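Tea tray, finally

Quick one tonight, dinner's in the oven and I have maybe twenty minutes.

So I finally sorted out the tea things. They've been living in three different cupboards since we moved to Dolau and every single cup of tea involved opening all of them. Cup in one. Saucers on a high shelf behind the blender. Spoons who knows. Monday I got fed up and pulled the whole lot out onto the table.

The tray is the new bit. Found it at the Gorley market, bottom of a box of picture frames, and it has "Rabbit" written on it in that loopy handwriting style. I don't even collect rabbit stuff. Bought it anyway.

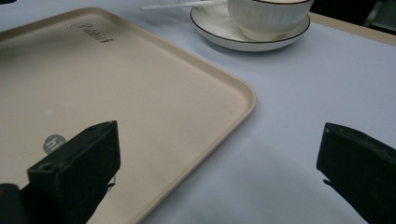 The tray and the ribbed cup. Love that thin dark line on the rim.

It's a beige-y sandy color, rounded corners, a low lip all the way round. I was after something plain becuase the old one (big flowers, very shouty) fought with everything I put on it. The white looks good next to this. The cup and saucer are from Wragg, the little shop by the bus station, and no I can't remember what I paid so please stop asking lol. I went back for a second set and they'd sold out.

OK the table mat. A few of you asked last time. Pale, sort of lavender, wipes down fine. Mine is from Ciltlow and I'd buy it again, though it does curl at the corners for the first week. Put some cookbooks on it overnight. I forgot and just used heavy mugs, worked ok.

Things I've decided about tea trays after one entire week of having opinions:

Handle of the cup goes on the right. Fight me.

Spoon on the saucer if you're carrying it anywhere. In the cup looks nicer but mine's a long skinny thing and it swings about, and then you've got tea in the saucer and a soggy cookie.

Don't load the tray on the counter edge. Did that. Lost a sugar bowl.

One pot, one cup, one small plate. Anything more and it's a balancing act on the stairs.

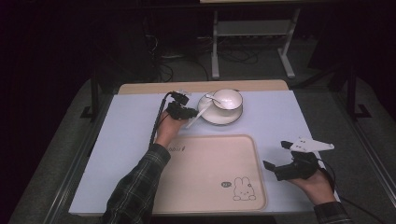 Spoon in the cup, bunny on the tray.

I didn't notice the bunny until I got it home!! It's down in the corner, just thin lines, tall ears, tiny feet. There was a price sticker over half of it at the market. Took ages with warm water and a bit of cooking oil to get the gunk off. Worth it, he's very sweet.

Still to do: find somewhere for the tea tin, and thin out the bags. I had 166 tea bags in that cupboard. I counted. 50 of them were peppermint and I don't like peppermint. If you're local and you do, message me and I'll leave them on the porch.

Oven's beeping. Curtains post next, if the rail ever shows up.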